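Stories > Short fiction > Pitgate

2 min read

**1. The blank page**

Chapter nine was due at Pitgate by noon. I had 172 words and most of them were "the." Coffee gone. Neighbor's dog going off again.

I'd killed the ferryman back in chapter four – stupid, stupid – and now somebody had to row them all to Dultik. Tried his sister. She hated water. Tried the priest, who turned out to be dead aswell.

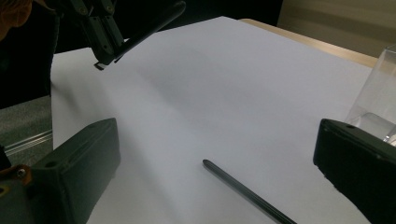
**2. Eleven-forty**

So I brought him back. No magic, no twin. He just walks in, soaked to the knees, asks who moved his boat.

Typed it in one go. 494 words, no stopping, wrists on fire. Sent it before I could read it thru.

Phone buzzed at noon. The editor. Two words.

"Which ferryman?"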